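Put the Unit Price Where the Hand Goes

By Miroslava Didenko
Reading time: 2 min
Print | E-mail

Shelf labels in most grocery stores carry two numbers. The selling price is large. The unit price sits in a corner, in type a third the height, and the unit changes from one product to the next. One juice is priced per quart, the juice beside it per fluid ounce. A shopper who wants to compare them has to divide by 32 in a crowded aisle.

In August I checked 200 labels in the drinks section of one Nerkia store. On 18 of them the unit differed from that of the product directly beside it. Six had no unit price at all.

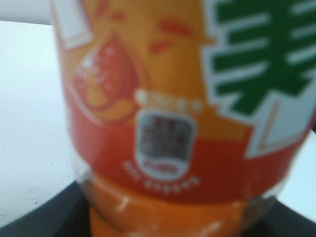 Orange drink bottle with a green Chinese character on the label.

Kuo-hua Chuang, who buys for a small chain, objects that staff already replace 1365 labels in a bad week and that a new template means new errors. I accept the first point. The second applies to the current template as well - the errors I found were made with it.

The rule I would write is short. One unit per category, fixed by the state. Unit price in type at least 50 percent as tall as the selling price, printed on the left. Sale labels must show the sale unit price, which they now often omit.

Multipacks need separate treatment. Sowmya Hegde has proposed pricing them per container as well as by volume, and I would allow that, provided the volume figure comes first. Deposits should stay out of both figures.

Print | E-mail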